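Progress Report to the Demissie Fund
Project: Two-arm cells for bag handling, Starham returns and refurbishing center
Reporting period: second half-year, to the end of January
Prepared by: Hilde Verhoeven, operations manager

1. Status

The second cell was installed in this period and both are now running on the day shift. The work covered by the grant is on schedule except for the night shift trial, which has moved to the next period. We have spent what we planned to spend on equipment and less than planned on training, for the reasons in section 4.

2. What the cells do

Starham takes back bags that customers have returned to retailers, checks them, and sends the good ones out again. Before the project, every bag was opened, checked and closed by hand at the benches. Staff on the benches handled up to 3,000 bags a week, and the zippers were the part they complained about most. Several had sore thumbs and wrists by the end of a shift.

The arms are meant to take over the opening and closing. Soft bags are hard for them. The fabric folds, the pull hangs in a different place each time, and the cell has to hold the bag with one arm and work the zipper with the other. Lunch bags are also tested with items inside, so that the arms learn to work around contents.

Aileen Aquino's team ran 383 trials in the period with soft bags. Of the failures, most came from the jaw closing on fabric next to the pull. Emedel, our integrator, supplied narrower jaw tips in January and we are testing them now.
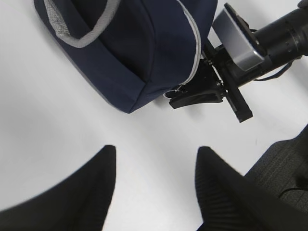
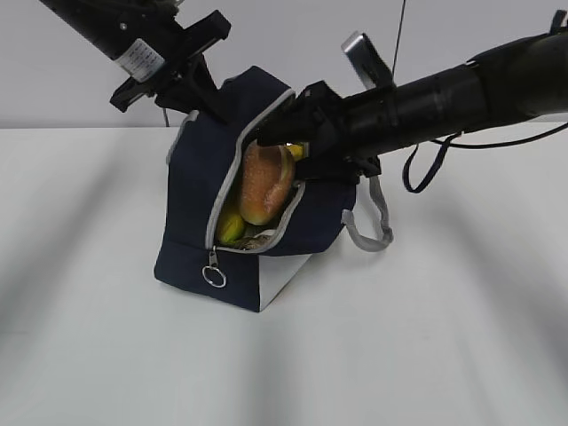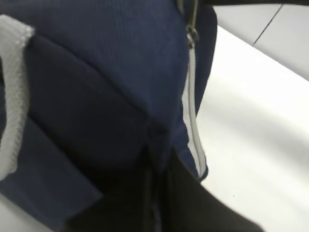 Work with navy bags at the cell. The second picture shows a lunch bag with its top partly unzipped and food inside.

3. Changes for staff

Nobody has lost a job or hours under the project, and the agreement with the staff council on this point runs to the end of the grant. The jobs have changed, though, and staff differ on whether that is an improvement.

Five bench workers now spend part of the week as cell operators. They place bags, watch the arms, stop them when a strap catches, and record the cause. Danuta Zalewska, who has worked the benches for eleven years, told us her hands are better and the days are longer. Watching is tiring in its own way. We have therefore limited time at the cell to two hours, followed by a bench task.

The bench work that remains is harder than the old mix. The easy bags tend to go to the cells, and the people at the benches get the stuck zippers, torn linings and stained pockets. Our hourly target had been set for the old mix. Natalina Amato raised this on behalf of the bench staff and the target was suspended. A new one will be agreed before the night shift trial starts.

Operators also asked who sees the stop records. The records carry the cell number and the cause of the stop, with no operator name, and are not used in reviews. This is now written into the site rules.

4. Training

Genalyn Enriquez ran the operator course twice. Two people left it partway and returned to the benches at their own request. The third course was postponed because the Flillden site could not release staff during the holiday peak. The unspent money, $491, is carried over.

5. Next period

- Finish testing the narrower jaw tips and decide whether to fit them on both cells.
- Agree on the new bench target with staff.
- Hold the postponed operator course, with places for Flillden.
- Start the night shift trial with one cell and two operators on site.

We ask the fund to approve the new date for the night shift trial. No change to the total grant is requested.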